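Budget for a single arm: what else do I need to buy?

Fuentealba
Posted in September
I've got the go-ahead to plan for one arm that tidies things off seats and sofas, and I've never bought anything like this. The arm quote is in, but what do people forget? I've got 300 left over for bits and I suspect that's daft.

Zenosberg
Yes, it's daft, sorry! Our mounting and cabling alone came to 1837, and spare fingertips were another 393 on top. Get the stand priced first – everything else depends on how high it sits.

Funditz
depends what you're picking up

Zendodier 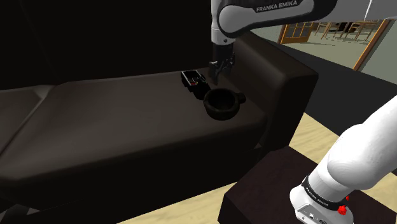 Zendodier
I'd spend on simulation time before ordering any extras. Ours is a Franka on a pedestal by the sofa arm, with a black pot on a dark brown seat, and trying it there made me move money from fingers to lighting – dark on dark is miserable to see. Check the reach into the corner by the armrest too. I'd allow 3 months for all of it.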